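Getting Musty Smells Out of Kitchen Cloths
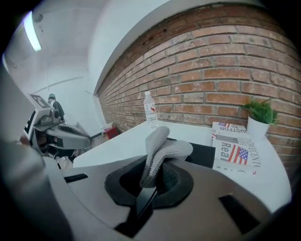
A gray knit cloth, bunched and folded.

Knit dishcloths hold more water than flat woven ones, so they go sour faster. Most of the smell comes from grease and soap left in the fibers. Washing with extra detergent usually makes it worse.

Between washes

Rinse the cloth in hot water after the last dishes of the day and wring it hard. Hang it open over a rail or the oven handle. A cloth left in a ball on the edge of the sink will still be damp in the morning. Keep one cloth for dishes and another for counters, and don't use either on raw meat juice — use a paper towel and throw it out.

Change the dish cloth every day. Counter cloths can go two days if the kitchen is dry.

Washing

Wash cloths with towels, never with anything that has a zipper or hooks. Use the hottest setting on the care label and half the detergent you would use for clothes. Skip fabric softener and dryer sheets. They coat cotton and it stops soaking up water.

If the smell is still there after a normal wash:

Fill a bucket with hot water and stir in two tablespoons of washing soda.
Put the cloths in and push them under.
Leave them for 8 hours or overnight.
Drain, rinse until the water runs clear, and wash as usual.

Don't soak wool or silk this way. Colored cotton may fade a little the first time.

Never mix bleach with vinegar or ammonia. If you use bleach at all, use it alone, on white cotton only, and rinse twice.

Drying

Dry them completely before they go in the drawer. Thick knits can feel dry on the outside and still be damp at the hem, so check there. A line outdoors works well from April on where we are, and in winter the dryer on medium is fine.

When a cloth has holes or won't come clean, cut it up for the garage. Old knits are good for wiping down bike chains and paint can rims.

Tip on the washing soda soak sent in by Tobiloba Adeleke.

Updated 21 July 2022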